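Cestos na cozinha: limpar, forrar e escolher o tamanho

Cesto de vime guardado em armário fechado ganha bolor. Quem vive perto do mar já sabe disso, mas acontece também em casas secas, quando o cesto é arrumado logo depois de lavado. O vime natural precisa de um dia inteiro ao ar, virado ao contrário sobre uma grelha, antes de voltar à prateleira.

Para a limpeza corrente basta um pincel de cerdas duras, desses de pintar rodapés. Passa-se primeiro na diagonal e depois ao longo da trama, com o cesto de boca para baixo. O aspirador com bocal de escova também serve, na potência mínima. Uma vez por mês, pano húmido com uma gota de detergente da loiça. Nada de molho: o vime incha, as pontas soltam-se e o fundo perde a forma.

Os cestos de plástico entrançado aguentam muito mais. Podem ir ao lava-loiça com água morna e uma escova de dentes velha para os cantos. Na máquina não, mesmo que a etiqueta diga que sim. Tenho dois da Culirow que foram uma vez a 60 graus e ficaram tortos.
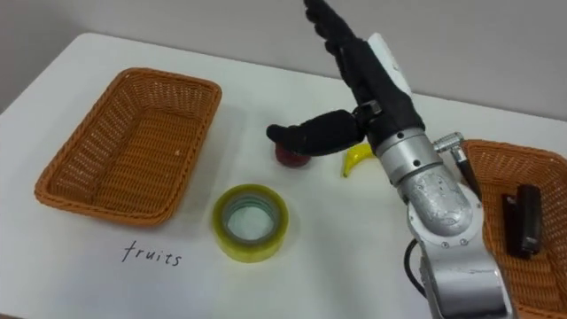
A fruta dura mais se não estiver toda junta. Bananas à parte, de preferência penduradas ou sobre um pano, longe das maçãs e das peras. Tomate nunca no frigorífico enquanto não estiver maduro. Limões e laranjas aguentam bem duas semanas num cesto baixo, desde que se retire logo o primeiro que amolecer. Quem compra por caixa no mercado deve espalhar tudo numa bancada antes de arrumar, e pôr de lado as peças com golpes para comer nesse dia ou fazer compota.

Forrar o fundo ajuda. Papel de cozinha dobrado em quatro chega para uma semana. Para quem prefere tecido, corta-se um retângulo de algodão com dois centímetros a mais de cada lado e faz-se uma bainha simples, sem elástico — o elástico puxa as bordas e o pano acaba enrolado no meio. A Vasanthi Munshi, que me escreveu em fevereiro, usa guardanapos velhos e lava-os com as toalhas.

Medidas: antes de comprar, meça a prateleira por dentro e desconte dois centímetros na largura. Os cestos de aba enrolada são sempre mais largos em cima do que em baixo, e a medida da loja costuma ser a do fundo. Para uma prateleira de despensa com 100 cm cabem três cestos médios com folga para meter a mão. Altura de 16 cm é boa para batatas e cebolas; para fruta é demais, as peças de baixo ficam esmagadas.
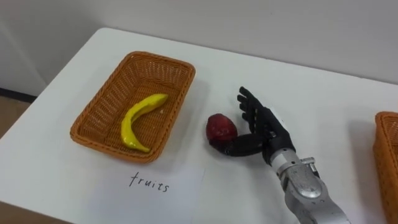 Etiquetas. As de papel com cordel são bonitas e duram pouco. Fita de pintor escrita a marcador descola sem deixar cola e troca-se em segundos. Se ficar resíduo de outra fita, esfregue com óleo alimentar, espere cinco minutos e limpe com detergente. Em bancadas brancas não use acetona, que tira o brilho. Para tinta de caneta, álcool num disco de algodão, testando primeiro num canto escondido.

Pontas de vime soltas: humedecer a ponta com um pano durante dez minutos, enfiar de novo na trama com uma agulha de lã e prender com uma gota de cola branca. Se a haste estiver partida, corta-se rente com alicate e lixa-se com grão fino.

Um cesto com cheiro a cebola passa uma noite com bicarbonato num pires lá dentro, tapado com um saco. De manhã, janela aberta.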